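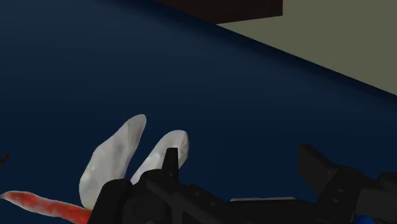 Simulated gripper stops short of the part – wrist camera or fingers?

Print this page | E-mail this page

Posted by nedum_nights, Thursday, September 2, 2021

I look after one simulated picking cell in Tranus: a two-finger black gripper, a navy surface, and a handful of odd-shaped things to pick up. The left fingertip hides half of the pale piece on the right, and the grasp planner treats the hidden half as a rumor. Out of 300 tries, 282 ended with the fingers closing beside the part. Do I move the camera or retune the fingers?

gorkico_refugee

Reinstall. Worked for me in February, on a different problem.

makori_bench

Leave the fingers alone for now. Set the start pose wider and farther back, so the planner gets one clean look before the tip slides in front of the part. Save that look and plan from it. Then check the camera offset in your cell file – mine had reset itself to the default after an update, and I spent 1,420 runs blaming friction.

If it still misses, try it with only one pale piece on the surface. Two lying nearly parallel and that close together can get merged into a single fat one, and the planner will happily aim for the gap in the middle.

E-mail this answer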